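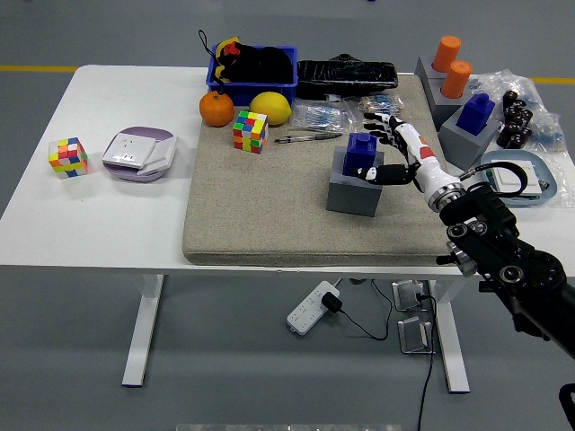 Small Things on the Big White Table

Welcome to the November clear-out gallery! I've been sorting my odds and ends at Hilia (83 bits and pieces so far, and I'm nowhere near the bottom), and I keep stopping to fuss over the ones I like.

My favorites are the blue bottle shapes on their gray cubes. I just love that blue.

The orange and the lemon sit in front of the blue basket, with the Rubik's cube close by. Such a cheerful corner!

Tweezers, right by the little clear bags. I lose mine constantly, so it's good to have them out in plain sight.

More to come once I've been through the Siltance boxes.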